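Progress report to the Ramatholm Fund, February 2026

Project: Drultemow Community Kitchen and Lunch Club

## Where we are

The lunch club has now run through its first winter. We open at the Vindbridge hall for two sessions a week, and the second session is the busier one. We served nearly 600 meals in the period covered by this report. The target we agreed with you was lower, and we think the difference comes mainly from the surgery putting our leaflet in with its winter letters.

Most people who come live within walking distance. A smaller group travels in from Drultemow on the community bus. The bus timetable changed in the new year and now gets in after we have started serving, so we moved lunch back by half an hour. A few regulars were unhappy about this and told us so. Attendance dipped for a fortnight and then recovered.

## Kitchen works

The new cooker is in and has been signed off. The extractor took longer than planned. The first unit delivered was the wrong width for the opening, and the supplier took it back without charge, but we lost three weeks and had to serve cold food during that time. Soup came in flasks from the Nông café, who let us use their kitchen in the mornings before they opened. We paid them for gas and ingredients, and the cost is shown under "other" in the budget sheet.

The floor has been relaid by the sink. The old lino had lifted and the board under it was soft. It wasn't in the original plan, and we used £300 of the contingency for it.

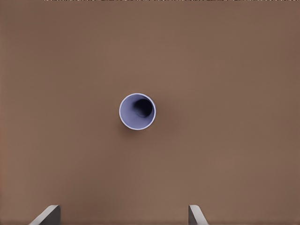

Still to do in the kitchen:

- second hand basin, including the waste pipe
- shelving in the dry store
- a proper lock on the cleaning cupboard
- repainting behind the cooker, once the plaster has dried out

## Hot drinks and the afternoon hour

We said in our application that we would keep the hall open after lunch for anyone who wanted to stay. This has been used more than we expected. People play cards, bring mending, or sit and talk. The heating is the main cost. The hall charges us by the hour and the rate has gone up, so the afternoon hour will go over its budget line by the end of the grant unless we shorten it in the spring. We would prefer to move money across from publicity, where we have spent very little, and would like your agreement to do so.

## What has not gone well

The cooking classes have not started. We had a tutor lined up for the autumn who then took full-time work elsewhere, and we have not found a replacement at the rate we budgeted. We have asked the college for help and are waiting to hear.

Our feedback forms were too long. Most came back half filled in. We have cut them to three questions and will report on the answers next time.

## Money

Spending is on track apart from the items mentioned. Food costs are slightly under budget, thanks to donated vegetables from the allotments up to the first frosts. Invoices for the cooker and extractor are attached, along with the credit note for the returned unit. The invoice for the floor is still to come and we will forward it when we have it.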